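Barham Short Film Nights - FAQ

Updated May 5, 2019. Bits of this are still from last year, will fix when there's time.

What is it?

Short films, shown in one long evening, in the old assembly room at Barham. Started by Nyokabi Rotich and Jabari Simiyu. No prizes to speak of. There is an audience vote and the winner gets shown again at the end, thats it.

How many films do you get sent?

Last round, 2196. Way more than we expected. We showed 34. So please don't take a no personally, most of the no's were good films and a few of them we still argue over.

Who picks?

Chepkoech Mwakalinga and Subira Lema watch everything first. Then a long list goes to Nyokabi and Jabari. Every film on the long list gets watched twice, by different people, sound on, to the end. First pass we reserve the right to stop after five minutes if it's clearly not for us.

How long can my film be?

45 minutes, credits included. Shorter has a better chance, just on scheduling. A 45 minute film takes the place of four or five others so it has to be very good.

Can I send a feature?

No. Try Clarnthorpe, they run a features weekend in the fall and they're nice people.

What kinds of films?

Drama, comedy, documentary, animation, horror, things we can't name. We get a lot of dramas about a breakup told in one apartment. Fine, but it's a crowded field. We get almost no musicals. Please send musicals.

Does it have to be new?

Finished in the last three years. Doesn't have to be a premiere. If it's already free online we don't mind, but tell us.

Is there a fee?

No fee. There was one for a while, we dropped it.

What format?

A link for the submission, with a password that doesn't expire. Do check the link. If we pick it we need a file, H.264 or ProRes, stereo or 5.1. No discs please, the player died.

Subtitles?

English subtitles on anything not in English. Burned in or as a separate file, either's fine. For films in English we'd love a caption file as well, we run one captioned block and want to make it two.

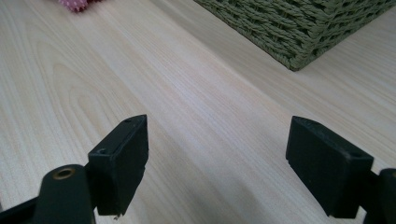

Wood grain and green weave.

When do I hear back?

Everyone hears by the end of March, yes or no. If it's April and you've got nothing, look in your spam folder and then write to us. Last time a whole batch of emails went out with the wrong film titles in them. Sorry again.

Do you give feedback?

Can't, too many films. If yours was on the long list we'll say so in the email, and you can ask for a few lines. Subira writes these and she is blunt. Ask only if you want it.

Can I swap in a new cut after I submit?

Before the deadline yes, just replace the file behind the same link. After the deadline no. We judge the cut we saw. Small fixes to sound or color are ok if we pick you.

Do you pay?

Yes, a flat screening fee of 100 dollars per film, same for everyone. Not much, we know. Travel we can't cover. Two seats per film on the night.

Who's Ruotsalainen?

The print of "Ruotsalainen" we show every year before the first block. Four minutes, silent, a man waiting for a ferry. It's a tradition now and people clap when the ferry comes. Nothing to do with your submission.

How do I get tickets?

Online from the front page, or at the door if there are any left. One ticket covers the whole evening, come and go between blocks. Not during a film please - the door squeaks and it's right next to the screen.

Are there reviews anywhere?

Peninah Khaemba writes up every film we show, a paragraph each, on the Morkis blog. She isn't part of the selection and doesn't get told anything ahead of time. She hated our opening film last year and loved the one we nearly cut. If you'd like her not to review your film, sorry, that's not something we can arrange.

Is it ok for kids?

First block yes. After that check the listing, we put a note on anything with violence, sex or very strong language. The horror block is adults only and we do check.

Is there a Q&A?

After each block, ten minutes, whichever filmmakers are there. Short questions. Jabari will take the mic back if it turns into a speech, he's done it before.

Can I get in with a wheelchair?

Yes, ramp at the side entrance, and the spaces are on the left near the front. Email ahead and we'll hold one. Same goes for a companion seat.

I acted in a film you showed, can I get a copy?

Ask the director. We don't keep files after the screening and we don't pass them on.

Can I help out?

Yes. Mostly the door, and moving chairs. You see the films for free. First-pass viewing is closed for this round but write to Chepkoech if you want in on the next one, and tell her three films you like and one you can't stand.

My question isn't on here

Use the contact form. Give it a week, two if its close to the screening.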